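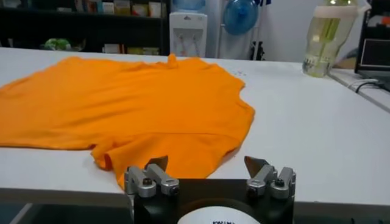
Murngate, April 2024

Folding a short-sleeved T-shirt on a flat table

The method gives a rectangular fold that stands upright in a drawer or lies flat in a stack. It suits any plain cotton or cotton-blend shirt. Use a smooth, light-colored table wide enough to take the whole shirt with the sleeves open.

Before you start

Wipe the table. Specks and crumbs show up on white and transfer easily to fabric. Lay the shirt front side down, then work outward from the center with the flat of your hand. Shallow wrinkles are acceptable at this stage. Two places need attention:

Collar — fabric tends to bunch into a small peak at the neckline. Pull the shoulder seams apart gently until it drops.
Sleeves and hem — an edge that has curled under leaves a thick roll. Open it completely; a roll left in place doubles in height with every fold.

A shirt spread like the orange one, with its lower edge turned over on itself and a diagonal crease across the body, is not ready to fold.

Folding

1. Bring one side in to the middle of the back, sleeve included. Turn the sleeve back so that it lies parallel to the outer edge.
2. Repeat on the other side. The strip should be 20 cm wide for a standard drawer, 19 cm for the Fultix shallow insert.
3. Fold the hem up to just below the collar. Stop short of the neckline.
4. Fold in half again, or in thirds if the strip is longer than 26 cm.
5. Press once with both hands and turn the shirt over.

If the fold springs open, the usual fault is a sleeve caught at an angle in step 1. Go back to that step and reset the sleeve. Heavier jersey may need a second press.

Text: Signe Juhl. Measurements checked by Svend Zoëga.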